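### 3.2 Table and tableware

All settings were laid on the same table, which has a butcher-block top in narrow planks of pale tan, beige and a slightly pinkish brown. On it we put one large round placemat, white and faintly ribbed, and the plates needed for the setting. The room has a gray concrete floor, and we left it uncovered.

Plates were chosen in soft, plain colors so that the food would be the most detailed thing on the table. In the setting shown in Figure 4, a salmon-pink plate sits partly over the left edge of the mat and a lavender plate stands apart from it. The food on the pink plate is a group of three large toy donuts, one with pale green icing and two with blue. Toy food was used throughout the study. Real donuts from the Blackburn bakery were tried in March and dropped, as the icing marked the plates and the pieces changed shape over a long afternoon.

We did not center the plates on the mat. In the pilot, 313 of the 316 usable answers described a centered plate as "set for a guest," which left us little to compare. Off-center plates drew a wider range of answers, including "being cleared" and "being shared." Shabani Tanui coded the answers, and a second coder went through 200 of them without seeing the first set of codes. Disagreements were settled by discussion.

**Figure 4.** Donut setting with the pink and lavender plates.

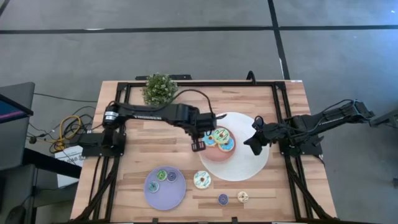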